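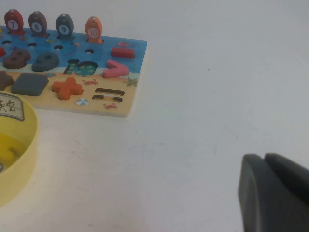
FAVEMEL TOY LIBRARY OPENS ITS NUMBER TABLE TO FAMILIES THIS NOVEMBER

Puzzles, pegs and foam shapes to play with on the spot or carry home, with a new reading corner right next door

EVANGELISTA – Favemel Toy Library is delighted to announce that its new Number Table opens to families this November in the front room of the Skeleo Community Building, and that everyone with a small child, a grandchild, a neighbor's child or simply a soft spot for a good puzzle is warmly invited to come in and try it.

The Number Table has been a long time in the making. Favemel started lending toys out of a hallway closet, and over the years that closet has grown into a collection of 1,380 games, puzzles, blocks and dress-up sets, all of them out in the world most weeks, going home in tote bags and coming back a little more loved than they left. What the library never really had was a place where families could sit down and play with things before choosing them, and parents have been telling us so (kindly, and quite often!) for as long as we have been lending.

The first set on the table is one that regular borrowers may recognize. It is a wooden number board painted like the edge of the sea, with blue water along the top and pale sand below, and fish that stand upright on pegs with their numbers on round white badges. The red fish is the 7, and the 8, 9 and 10 come along after it, ending in a bright orange fish at the far side. Chunky numerals fit into cutouts in the board itself, and there are shapes from the world of sums too, including a red bar that looks like a minus sign and a pink one shaped like a comparison sign.

We are especially fond of the cutouts. Lift out the 10 and there is a blue-green pattern with little yellow dots printed underneath, which is the kind of small surprise that makes a toddler want to take every single piece out again before anyone has had a chance to put the first one back. We have decided that this is a perfectly good way to use the board.

The Number Table is meant for children from 3 to 7, though younger brothers and sisters are very welcome on a lap and older ones usually find their way into the game whether they planned to or not. Children can match fish to numerals, put the numerals in order, take turns hiding one and guessing which is missing, or invent something that has nothing at all to do with arithmetic. Grown-ups are asked to stay and play along. There is no lesson and no worksheet, and we would be sorry to see one sneak in.

"We wanted a table you could walk up to with your coat still on," the library's play team said. "Some children will stay for the whole hour and some will put in one number and go look out the window, and both of those are a nice morning out as far as we are concerned." 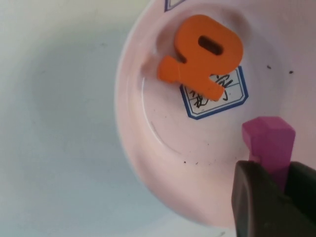 FOAM SHAPES AND LABELED PLATES

Next to the wooden board, families will find a gentler, squashier activity. Foam pieces in strong, cheerful colors are set out on wide plates, and each plate can carry small handwritten labels of the old price-tag kind, white with a blue border and snipped corners. The bright orange piece on our pale pink plate is already a favorite with the play team. Depending on which way you turn it, it could be a rounded 9 or it could be a key, and we expect to hear a good many other suggestions before winter is over.

The plates are a simple idea borrowed from the kitchen. A rim keeps small pieces from wandering off the table, a plate is easy to pass from one child to another, and most families have one at home already, so the game can carry on after the visit without anybody having to buy anything. Labels can be written in whatever language a family likes to use. We keep blank ones on the shelf beside the table, along with pens, and grandparents in particular are encouraged to help themselves.

Foam sets are lent out in drawstring bags with a picture card of the contents. If a piece goes missing under a couch, please bring the rest of the set back anyway. We would much rather see you than charge you, and there is a jar of spares at the desk that has rescued more sets than we could tell you.

A READING CORNER FROM DREKEDNESS BOOKS

Our friends at Drekedness Books, whose shop is on the same block, have very generously furnished a reading corner in the same room, with counting books, fish books and a few books that are about neither but were too good to leave on the shelf. Families are welcome to read there for as long as they please, and the books can be borrowed on the same card as the toys. Drekedness Books will also host a story time at 10:30 on opening morning, with songs that most parents will know and a couple they may end up humming all the way home.

VISITING AND BORROWING

The Number Table is free to use whenever the toy library is open, and no membership is needed to sit down and play. Opening morning runs from 10:00 until noon. The room holds 60 people comfortably, so if you arrive and find it full, please try the reading corner benches in the lobby or come back a little later in the morning, when the youngest visitors have generally gone home for a nap.

Families who would like to borrow can sign up at the desk with a proof of address. Loans last 3 weeks and can be renewed once unless somebody else is waiting. Strollers may be left in the lobby, the front door is step-free, and there is a changing table in the restroom across from the desk.

Donations of puzzles and games are always gratefully received as long as they are clean and complete, or nearly complete. Wooden number sets are particularly welcome this season.

About Favemel Toy Library

Favemel Toy Library lends toys, puzzles and games to families in Evangelista and the surrounding towns. It is housed in the Skeleo Community Building and is supported by member families, local businesses and a yearly bake sale.

Media inquiries: please ask for the press desk at Favemel Toy Library, Skeleo Community Building, Evangelista. Members of the press are welcome on opening morning and are kindly asked to check in at the front desk on arrival.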